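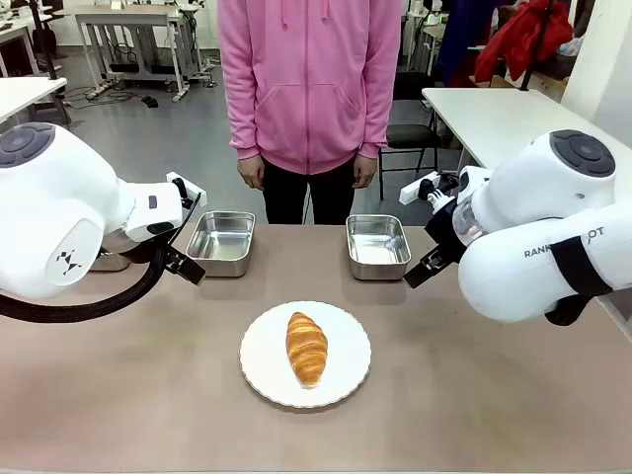

cormier-bakes: a home baking log

Hi! This is my baking log, typed up from a stack of sticky notes, two notebooks and the backs of a lot of envelopes. Cormier is the name of the street where I had my first kitchen, and the name stuck to the folder, so that's what the project is called now.

Last updated Sunday, March 4, 2018.

What's in here

bakes.csv is the main file, with 451 rows, one row per bake. Croissants, rye loaves, dinner rolls, a lot of focaccia, and one long stretch of bagels when I was cross with every bagel in town. If I made a double batch it's still one row.

flours.csv lists the 14 flours I've used, with the protein number off the bag where I could find one. A few bags got thrown out before I thought to write anything down, so those cells are blank. Please don't fill them in with a guess!

notes.txt is everything that wouldn't fit in a column. It's messy and I like it that way.

Columns in bakes.csv

date — year, month, day
kind — what I was making, lowercase
flour_id — matches flours.csv
flour_g — total flour in grams, and no bake goes over 1,000 (my mixer starts walking across the counter)
water_g — water only, milk has its own column
milk_g — usually zero
proof_min — final proof in minutes, after shaping
oven_f — what I set the dial to, in Fahrenheit
score — 1 to 5, my own opinion the same day

About that oven column. I had two ovens over the life of this log. The first was an old Skudero that ran hot at the back, and I moved to a Drilteck in November. The oven_id column says which is which (s or d). I'd really be careful comparing scores across the two, especially for anything laminated. Croissants that got a 4 in the old oven might only be a 3 by the standards I have now — I got pickier, and I didn't go back and change the old scores.

Known problems

Proof times for the earliest rye loaves are rounded to the nearest half hour, and some of them are plain memory. They have a y in the fuzzy column.

Butter isn't recorded anywhere. I know, I know. It's in notes.txt for most of the croissants, and I keep meaning to pull it out into its own column.

Loading it

Any spreadsheet program will open the files. If the dates come out strange, import that column as text. I do my own charts in Jostis and it reads everything fine as long as the header row stays put.

Using it

Take it, change it, bake from it. If you find a typo, open an issue and tell me the row number. Next on my list is the butter column, and then the pizza notebook, if I can read my own writing.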